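Open afternoon at the Haque demonstration flat

The invitation promised "the bathroom of ordinary life", and I went along expecting to be sold something. Haque fits out rented flats, and once a year it opens one to the trade and anyone else who fills in the form. There were more than 200 names on the list by the door. I can't say I saw them all.

The talk in the corridor was about cleaning. Haque's line is that a well-planned bathroom takes 4 minutes to clean. I have cleaned a lot of bathrooms and I'd like to see the stopwatch.

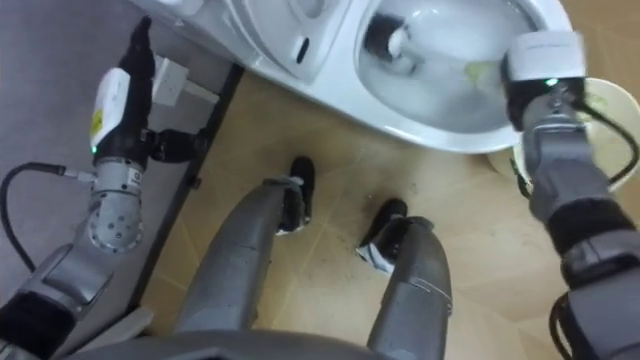
Kvido Šindelář
Visits and fairs, Dendel newsletter
April 3, 2022

The toilet is the part most people judge a bathroom by, so I went there first. White, glossy, a smooth curve to the front of the base, which is fair enough -- fewer ledges for dust. But there was a patch of yellow-green residue below the rim, and no amount of curve helps with that. You still need a brush, and you still need to get it up to the side of the bowl and push.

I put this to Kumiko Tanabe, who was showing people round for Haque. She agreed, more or less, and said the firm had stopped claiming that any shape of bowl keeps itself clean. Good. The leaflet from January still says it.

Then the floor. It has a wood pattern, which I don't care for next to a toilet, whatever it's made of. The vanity is white too, so every hair will show. Tenants may think differently. 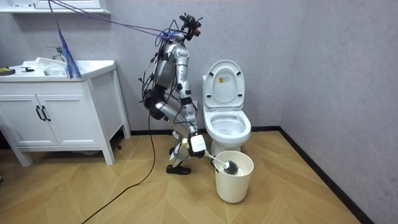

Toilet brush and cream bin, Haque flat, bathroom.

The bin is a plain round one with no lid, narrower at the bottom. I would want a lid. I'd also want it somewhere other than right in front of the toilet, where feet go.

The kitchen was shut by the time I got to it. Arkton had a table in the hall with tap samples and a bowl of mints.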